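Who Turns Up? Turnout in the Hadberg Town Council By-election
Project report by Kaede Ishida and Leonilde Magalhães, Politics and Society, spring term

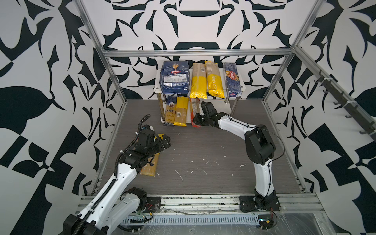
Our project began with a question that kept coming up in seminars: why do so few people vote in council by-elections, even when the result could change who runs the town? Hadberg gave us a brilliant chance to find out. The seat in Kinoshita ward fell vacant in November, the council was split almost evenly, and both main groups were campaigning hard. We went in expecting the answer to be plain, black and white like the big leaves and curls on the wallpaper, and came out with a set of results that we are still arguing over.

What we did

We wrote a short questionnaire and took it round the ward in the two weeks after polling day. It asked whether people had voted, whether they knew the by-election was happening, how they had heard about it, and what might have made them more likely to take part. We also asked if they could name any of the candidates. By the end we had 502 completed forms, which was far more than we had hoped for! Chiyo Ebihara, our tutor, helped us to reword two of the questions after a trial run, as our first version made it sound as if not voting was something to be ashamed of.

We then held longer interviews with 20 people, a mix of voters and non-voters. Most of these took place in the library, and a few on the phone.

We also went through every leaflet we could get hold of from the campaign. Sayaka Morikawa, who stood as an independent, very kindly gave us a full set of hers and talked to us for over an hour about how she had planned her canvassing.

What we found

The biggest surprise was how many non-voters had known about the by-election and had meant to vote. They were not bored by politics at all. Several had strong views on the bus cuts and on the plan to close the Prurnine Road car park, and they could explain the arguments on each side better than we could at that stage. What stopped them was mostly practical. The polling station had moved from the primary school to the sports hall, and people who went to the school first did not always have time to go on to the new place. Polling was on a Thursday, and shift workers told us they only remembered once they were already at work.

Leaflets mattered less than we thought. Hardly anyone could remember what one had said, although people did remember who had knocked on their door. One man told us he had changed his mind about the car park after a five-minute chat on his front step, and then voted for the first time in years. We loved that interview.

Younger people were the hardest group to reach, both for the candidates and for us. Of those we did speak to, many had assumed that they needed to register again for a by-election, which is wrong if your details are still the same.

Problems with our method

People tend to say they voted when they did not, and our sample shows this: the share claiming to have voted was well above the official turnout. We also did most of our door-knocking between 4 and 6 pm, so we will have missed a lot of the shift workers who turned out to be so important. Hinata Tanabe's group, who are studying the Bravatska estate next door, went out at weekends and got a much better spread of ages.

What we would do next

We would love to go back for the full council elections and ask the same questions again.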